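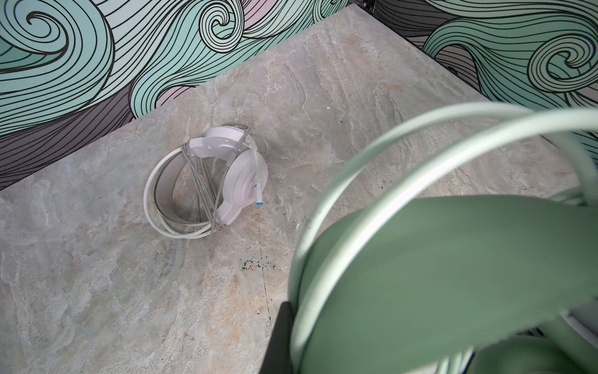
According to Adanech Kahsay, a cable ought to be put away the way you'd put away a garden hose, in big lazy loops, and whoever first wound one tight around something small has a lot to answer for. She told me so over the phone one evening in January, and I have been unwinding things ever since.

I had called her about headphones. Mine have a cord, and I mean to keep it that way. I like a pair I never have to charge, that I can pull on at six in the morning while the kettle gets going, and I have made my peace with the few minutes (fine, sometimes more than a few) it takes to free them from whatever they met in the drawer overnight.

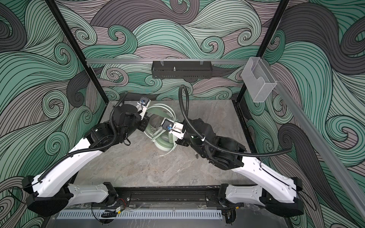 Adanech's method starts with clearing a flat surface, a bigger one than you think you need. Lay the headphones down and find the plug end first, then work back toward the ear cups, and don't pull! A knot that has been pulled is a knot for life, or at least until after supper. Loosen the middle, let it get wide and sloppy, and the end will usually slip through with very little fuss.

My neighbor in Aststead, Margus Lepik, swears by a strip of soft cloth tied around the finished coil, and he has 3 of them cut from an old shirt. I've borrowed one and I don't believe he expects it back.
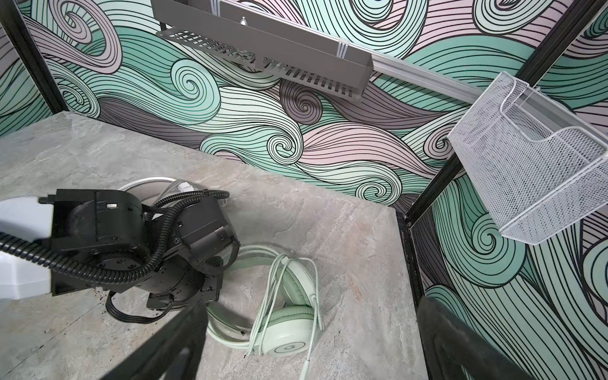 Then there is the question of where they live once they're tidy. A hook is lovely if you have the wall for it. I use a shallow tray by the window, with the ear cups lying flat and the cord in its own loose coil alongside, and I wipe the cushions with a barely damp cloth whenever I remember, usually while I'm waiting on toast.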